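Sorting Household Waste in Two Neighborhoods of Brurkport

Project report, Urban Studies, second year
Authors: Fidelina Palomino and Capucine Gautier
6 November 2019

Introduction

In January the city of Brurkport changed the rules for household waste. Before this month all the residents put paper, glass and plastic in one yellow bag. Now the plastic must go in a separate container on the street, and the yellow bag is only for paper. The glass goes to the same place as the bottles from restaurants. We wanted to know if people understand the new rules and if the kind of housing has an influence on how well they sort.

We chose two neighborhoods, Stendholm and Gremby. Stendholm has mostly apartment buildings from the 1960s, with a common room for the bins in the basement. Gremby has small houses with gardens, and each family keeps its own bins. Both neighborhoods received the same leaflet from the city.

Method

We prepared a questionnaire of one page and put 800 copies in mailboxes, half of them in each neighborhood. The residents could return it in a closed box at the Arnaud bakery, which has a shop in both places. We received 108 answers that we could use. A few others were empty or had only the first side filled in, and we did not include them.

We also weighed the content of the plastic containers with the help of the city depot, which let us use its scale in the mornings. In total we weighed 2,738 kilograms of material. For each container we opened 2 bags, chosen by lot before we arrived, and we separated by hand what belongs to plastic and what does not belong. We wore gloves and masks. This part of the work took much more time than we planned, and for this reason we could not repeat it in the summer, as our supervisor had suggested.

The most difficult decision was where to put small objects. A yogurt pot with a paper sleeve is plastic and paper at the same time. The leaflet says that the sleeve must be removed, but it does not say what happens if it is not. We counted such a pot as correct. Thin plastic cups were also a problem, because the leaflet shows only bottles and food trays, and many residents wrote to us that they did not know if a cup is packaging.
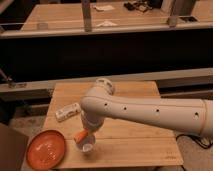
Results

Small plastic objects

Cups, lids and pens gave us the most mistakes in both neighborhoods. In the questionnaire we asked where a clear drinking cup should go, and the answers were divided between the plastic container and the general waste. The correct answer in Brurkport is the plastic container, if the cup is empty. For a felt marker the correct answer is general waste, because it contains ink. Most people in Gremby knew this. In Stendholm several people wrote that they throw the markers of their children with the plastic, "because it is plastic."

Housing type

The bags from Gremby were cleaner than the bags from Stendholm. We expected this result, but the difference was smaller than we thought. In Stendholm, the buildings which had a poster above the bins were almost as good as the houses in Gremby. The buildings without a poster had a lot of food in the plastic. One resident explained to us that the light in the bin room is broken since the spring and she cannot see which container is which.

Problems with the study

The people who answer a questionnaire about waste are probably the people who already have interest in it. We also had more answers from older residents, perhaps because of the bakery. We did not translate the questionnaire, and this is a mistake in Stendholm, where many families speak another language at home.

Recommendations

We propose to the city to print a new leaflet with pictures of small objects, and to put a poster in each bin room. The poster should be large and hang at the height of the eyes. The depot has agreed to keep our weighing sheets, so another group of students can use them next year.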